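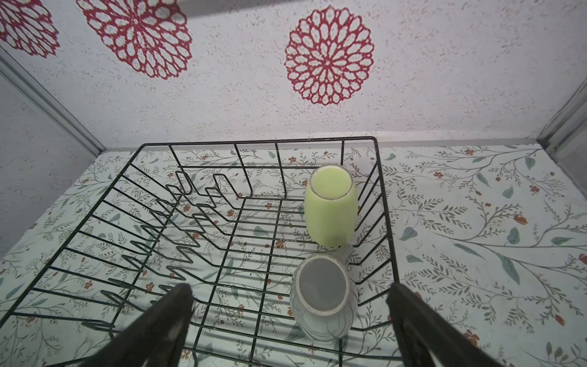
Fig. 1. Wire rack with a plastic cup.

Jan 29, 2019 — Rainer Kohlhase
2 comments | 16 shares

Lecture 2: Rules, state and the turn loop

These notes cover the material from the second session. Read them before the lab, and bring your written rules for the Wultwood exercise.

A game, for the purposes of this course, is a set of states and a set of rules for moving between them. The state is everything you would have to save in order to stop now and resume later with no difference. In a board game this means the position of the pieces, whose turn it is, the order of the cards left in the deck, and any promise the rules make about a later turn. Students tend to forget the last item. If a card says "skip your next turn," that fact has to be stored somewhere.

What is drawn on the screen is not part of the state. The renderer reads the state and produces a view of it. If an animation is still playing when the player presses a key, the rules have already moved on, and the program has to decide whether to queue the key, drop it, or cut the animation short. Jokow, the small card engine used in the labs, queues it. You may change this, but say so in your report.

The turn loop

One turn in Jokow runs as follows:

1. Collect the list of legal moves for the current player.
2. Wait for a choice.
3. Apply the choice to the state.
4. Resolve triggered effects until none remain.
5. Check the end conditions.
6. Pass to the next player.

Step 4 causes most of the bugs. Two effects that trigger each other will run forever unless the rules set a limit. Jokow stops after 90 effects in one turn and writes an error to the log. Treat that error as a fault in your rules — raising the limit will not fix it.

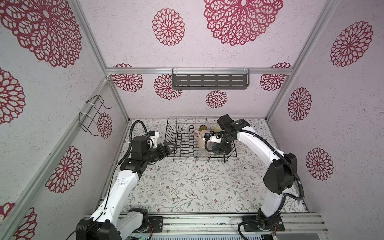 Step 5 comes after step 4 on purpose. A player whose score drops to zero in the middle of a chain may be brought back above zero by a later effect in the same chain. If you check too early, the game ends on a state that the rules regard as temporary. The Cikmont rule set from last September does check early, and you should compare the two versions on the same starting deck.

Randomness

Shuffle once, at setup, and store the result. Do not draw a random card at the moment it is needed. With a stored order and a fixed seed, a full match can be replayed from the list of moves alone, and a fault that appears late in a match can be reached again in seconds. The sample log for the lab holds 820 moves from a single seed. Load it, replay it, and confirm that your final state matches the one in the file.

For the lab

Work in pairs. Write the Wultwood rules as a table with one row per move: name, condition, change to state, effects triggered. Mark any row where the condition depends on hidden information, such as an opponent's hand. Those rows need a separate check so that the list of legal moves does not leak what a player is not supposed to know.

Reading: Oltmanns course reader, chapter 2, up to the section on scoring. The section on simultaneous turns is optional and will come back in Lecture 4.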